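4.2 Cold storage and the wire shelf problem

Of all the storage spots in the Fleston kitchens the refrigerator was the one people had the most to say about and the least patience for. Cupboards got a shrug. Drawers got a shrug and a laugh. The fridge got complaints. Shelf too high, shelf too low, jars tipping, nothing stays where it was put.

We coded every fridge remark in the household diaries under one of 3 headings: reach, support, and sight. Reach is whether a person can get to the item without moving something else. Support is whether the item stands up where it is set down. Sight is whether it can be found again. The headings overlap (a jar that tips over is also a jar that gets lost) and we let a remark carry more than one code. Total after cleaning was 1150 remarks from 56 households. Double entries removed by hand, following the Phan diary protocol.

Support came up more than we planned for. The pilot form did not even have a box for it. Most of these remarks are about wire shelving. Older and cheaper units tend to have open wire where newer ones have a solid pane, and small-footed things do badly on it: spice jars, egg cups, the narrow kind of mustard bottle. People fix this themselves. Cutting boards laid over the bars, a baking sheet, a folded dish towel, in one home the lid of a board game. None of these fixes were suggested by us and the diary prompt did'nt ask about them.

Reach was more mixed. Two things get tangled here, the height of the shelf and the depth. A high wire shelf leaves a tall open space under it, and in the diaries that space is where the big stuff goes, pots with leftovers mostly, a melon in August. Good for pots. Bad for everything else, as small items get pushed to the back wall and stay there. One participant wrote "I own four of the same pickle." Another simply drew a line across the page and wrote "past here is gone."

Sight we treat only briefly, the lighting data being incomplete. Pale interiors help some. Clear containers help more, going by the diaries, though households who buy clear containers are probably tidier to begin with and we can't separate the two.

The door matters too and was under-coded in the first pass. A door that swings fully open gives a straight approach to the shelf. A door stopped by a wall or a counter means reaching in at an angle, past the door shelves, and this is when things get knocked. Gavin Aitken went back through the first batch of diaries and recoded for it. Door remarks nearly doubled. Agreement between coders was fine for reach and support, weaker for sight, see appendix.

4.3 The block task

Diaries tell us what annoys people but not where their things end up. For that we used a put-away task with plain wooden blocks standing in for groceries. Blocks do not spoil, no one has feelings about them, and a person can't fall back on "milk goes in the door." Instructions were short - put these away so that you could find them again. Materials and shelf layouts were adapted from the Kundus storage set. The open wire shelf and the clear space below it were kept as they were, no liners added.

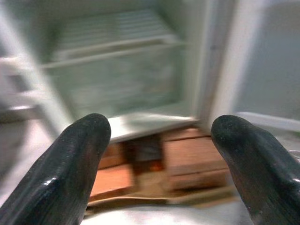

Figure 2. Open refrigerator compartment with wire shelf, and wooden blocks below the white ledge.

Placement was scored by zone: upper shelf, lower space, floor of the compartment, door. We did not score neatness. An early version of the sheet did, and the raters fought over it, so it was dropped and those scores are not reported. Blocks left outside the compartment when the participant said "done" were scored as not put away, no partial credit.

Two caveats before the results. A block has a flat base and will sit on wire more happily than a jar does, so the task likely understates the support problem from 4.2. And an empty-ish fridge is not a real one. A full fridge forces choices, and our participants had room to spare. The Plonderar follow up uses a pre-filled compartment and weighted jars for that reason. Zone counts are given in section 5, along with the timing data.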